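# Cups, Sleeves and Trays: Frequently Asked Questions

Guvitz Drink Service Supplies. Last revised 27 Jul 2025.

### Which lid goes with which cup?

Flat lids fit the paper hot cups. Dome lids fit the clear cold cups only. The rims have different profiles, and a lid that seems to seat on the wrong cup will lift when the cup is carried by its upper half.

### Do cold cups need a sleeve?

A sleeve is optional on cold cups. It absorbs condensation and gives a better grip. Push it up from the base until it stops, at mid-height on most sizes.
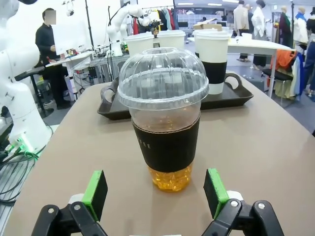 Sleeve stock is the same for hot and cold cups. Order code 602 covers both. Sleeves ship flat in packs of 30 and should be opened fully before use — a half-opened sleeve grips on two sides and slides off.

### Can hot and cold drinks share a tray?

Yes, but we recommend separate trays when there is room. Cold cups leave water on the tray surface, and paper bases soften if they stand in it. If one tray must be used, keep the cold cups at one end.

### How should cups be arranged on the Tusus tray?

Leave a finger's width between cups. Load the middle first, then the ends. Keep cups clear of the handles so that both can be gripped fully. Open paper cups should not be carried up or down stairs; fit lids first.

### How far apart should two trays be set down?

Far enough to get a hand between them. Trays pushed edge to edge are difficult to pick up and tend to catch on each other.
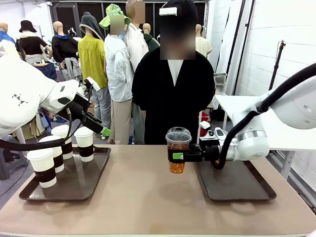 *Sleeved paper cups on the left tray; iced drink in a dome-lidded cup, held above the gap.*

### Are the trays dishwasher safe?

The Tusus (code 785) is. The older Cumberg tray (code 94) is not and should be wiped with a damp cloth and dried upright. Cumberg trays were discontinued in May.

### Can sleeves be printed?

Yes. Printing is done by Christodoulou in one color, on black or brown stock. Artwork must be supplied flat — curved artwork is returned. Reorders use the stored plate unless a change is marked on the order form.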